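Sorting out of one bin

I gave up on drawers for small household stuff in July. The flat on Tornetgate came with three of them in the hall, all shallow, and everything I put in them slid to the back. Now it all goes into one big gray bin first and gets sorted from there.

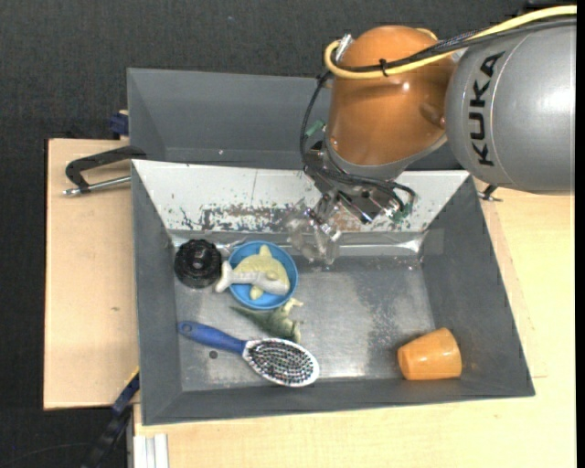 The rule is that nothing stays in the bin past Wednesday. I take things out one at a time and decide where each goes before I touch the next. If I tip the whole lot onto the floor I end up making piles, and the piles stay there all week.

Most of it has a home already. Batteries go in the tin by the door, string and tape go on the shelf over the washer. What's left over is usually a part of something - a cap, a bracket, a foot off a chair. Those get 14 days in a shoebox and then they go.

I looked at the Prirkell divider set for the shelf. It has 11 compartments and costs 40 dollars, and I don't have 11 kinds of anything. The Gruris one is cheaper but the lid doesn't lift off, so I passed on that too. For now I'm using old jars.

A bin with sloping sides is better than a straight one for this, by the way. Things end up toward the middle and you can get your hand under them. The floor of it gets scuffed up fast, but it's a bin.

Next month I'll do the closet.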